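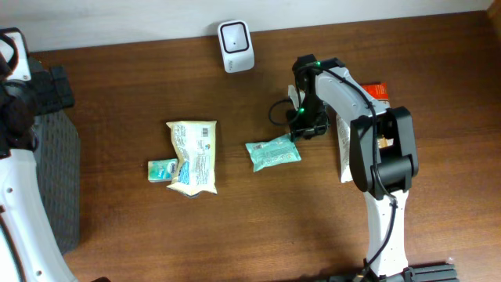
### 4.2 Keeping the Groston cell in calibration

The Groston cell is our longest-running setup, and we are fond of it - it has now logged over 3,000 pick cycles on the same pair of finger pads. Each morning the operator homes both arms, checks the cable slack at each wrist, and runs the Cimis alignment routine, which takes 3 minutes and has caught every drift we have seen so far.

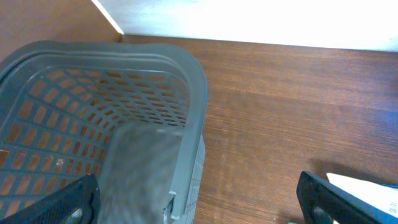 Finger wear turned out to be the most rewarding thing to track. We log grip force every 500 cycles and look at the pads through the wrist camera with the fingers spread wide. A perforated basket makes a lovely background for this check: the rows of small openings give the camera plenty of straight edges, so a bent finger or a shifted lens mount shows up as a skewed grid long before picks begin to fail. The first real shift appeared at cycle 666, and a quarter turn on one mounting screw fixed it!
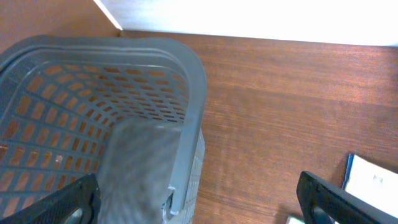 Mackenzie Cloutier argued that the wrist camera should be refocused at every pad change, even when the alignment score looks fine. We tried this at our Endidbridge site in February and the scores held steady for much longer, so the step is now part of the routine.

Cable care matters just as much. A loop that is too tight pulls on the connector when the wrist turns; one that is too loose can catch on packets. We settled on a loose curve at the wrist and a second run down the lower link (Figure 4).
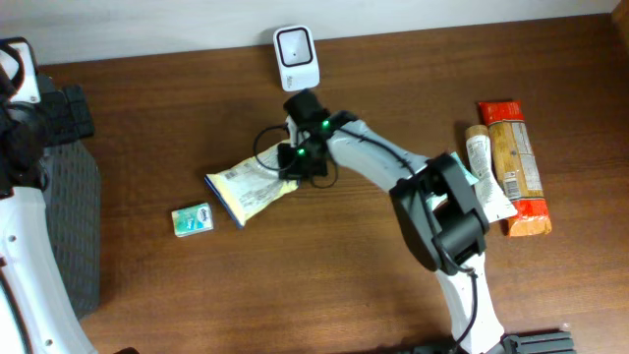
### 4.3 Swapping the finger pads

Pads are changed with the arm parked and the power off. The Hayashi pads slide out once the fastener is loosened, and the new pair goes in the same way. We then repeat the alignment routine and start a fresh force log.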